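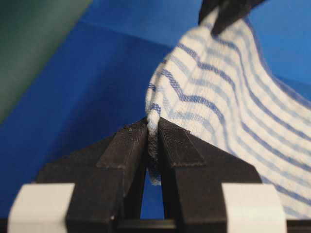

I promised in the last post to write about the Dutedel gripper kit after I had used it for longer than one weekend. Now it is January, I have had the kit for 8 weeks, and I think I can give a fair opinion.

First the price, because I received many questions about it. I paid 3897 euros for the pair, with the wrist cameras and the cables included. The arms you must have already. Mine are two older Filska arms that I bought second-hand, and the adapter plates for them came in the same box. I ordered from the Van Hecke web shop. Delivery was quick, but one bag of screws was missing and I had to write 2 emails before they sent it.

My interest is cloth. I want to make my arms fold kitchen towels, and for this work the fingers are the most important part. The Dutedel fingers are black and they become narrow toward the top, so they can go under the edge of a towel that lies flat. On the inner side, close to the tip, each finger has a pad with a fine grid texture. With my old fingers, which were smooth, the cloth slipped out very often when I pulled it between the two arms. With these pads I lose the corner much less. My towels are of the looped, a little fuzzy kind, with blue stripes, and they are not easy to hold by the corner.

What I like less is that the pads collect lint. I clean them with a dry toothbrush in the evening. The manual does not say anything about cleaning, and I would be glad to read one page on it. I also find the dust very visible on the matte black surface, but this is only a question of taste.

The camera sits low at the wrist and looks along the fingers. It took me some time to accept this view, because the fingers cover a good part of it. For the pinch itself it is very good, I can see if I have one layer of cloth or a thick fold. For the rest of the towel I would not trust it alone. When the cloth hangs between the two grippers, the far one is only a dark blur at the top.

The software is called Kanov and it is sold separately, with a free trial of 3 months. I installed it without problems on my old laptop. The force setting is a simple slider, and the low end of it is still too strong for thin fabric like a handkerchief. For towels I keep it in the middle. Recording and replay work well. The menus are translated in a strange way, but I should not complain about the language of other people.

Would I buy it again? For cloth yes, if the price stays the same. For picking up boxes or cups I think a cheaper kit does the same job. Next time I want to try pillowcases, and I will write how the pads look after some more weeks of towels.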